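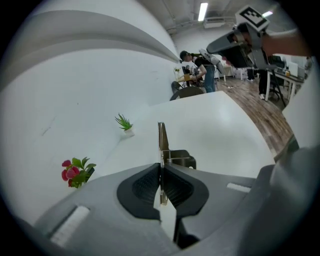
January
by Kári Lykkegaard

Last updated in January, after two readers wrote to me about the refund part

I play one online game only, and it is called Erkeck. It is a farming game with some fighting in it, made by a small studio named Proltico. I have played it since my daughter started school, mostly in the evening after she sleeps. On my server, Joststead, we were 597 active players when the announcement came. I know the number because the guild page shows it in the corner.

The announcement said that the servers will close in spring. It was a short text. It thanked us for the journey, it told us that the shop is closed from today, and it had a link to another game by the same studio, with a gift code for 100 coins in it. I used the code. I don't know why, I did not like the other game.

I want to write about what we buy when we buy such a game, and what the law should say about it. I am not a lawyer. I work in the accounting office of a company that sells windows, so please read this as the opinion of a customer.

When I bought Erkeck, the button said "Buy". It did not say "Rent" and it did not say "Buy until we change our mind". Inside the terms, which I have now read for the first time, it is written that I received a license which can be ended with 7 days of notice. So the studio was even generous, they gave us much more than they promised. But I think that a word on a big green button should have the same meaning as the words on page 14 of a document. If my company would sell a window in this manner, and come back after some years to take the glass out, we would have a problem with somebody.

My friend Jang from the guild does not agree with me. He says that a server costs money each month, that the studio has nine people, and that you cannot force a baker to bake forever. I thought about this for a long time, because he is right about the baker. Still, the baker does not come into my kitchen to take back the bread. I don't ask Proltico to run the servers until I am old. I ask that the part which is on my own computer continues to start. A big part of Erkeck can be played alone: the fields, the animals, the long fishing quest with the blind captain. For none of this I need the other players. But the game asks the server for permission before it shows the menu, so on the last day all of it will stop together.

What would be a fair rule? I tried to write one down, and it was harder than I believed.

First, I think that the shop page should say clearly if the game needs a server of the company to start. One line is enough, near the price, in normal size. Second, if a studio closes the game, it should make a last update that removes the permission check for the parts where one plays alone. Jang says that this can be expensive for old games, and maybe so. Then the rule could be for new games only, where the programmers can plan for it from the beginning. I would accept this, even if it doesn't help me.

About the refund I am less sure. In the first version of this post I wrote that everyone should get the money back, and two readers told me this is not reasonable for somebody who has played 900 hours. One of them was quite angry. I have thought about it again, and I now believe the refund should be for the recent purchases only. There is a woman on our server who bought the big winter bundle in the same week as the announcement. She got a barn, a white horse and a coat, and support answered her that digital items are final. That is the case which I find really not correct, and I don't see how a person can defend it.

I wrote to the consumer office in my town. They were friendly and sent me a form. The form has a field for "defect of the product" and I did not know what to put there -- the product has no defect, it works very well, it is just going to be switched off. In the end I wrote "will stop" and sent it. I have not received an answer yet.

In the meantime we continue on Joststead. The guild wants to bring all the horses to the lighthouse on the last evening and make a screenshot. My daughter has asked if she can come too, and I have promised that she may stay up for it. She wants to ride the brown one.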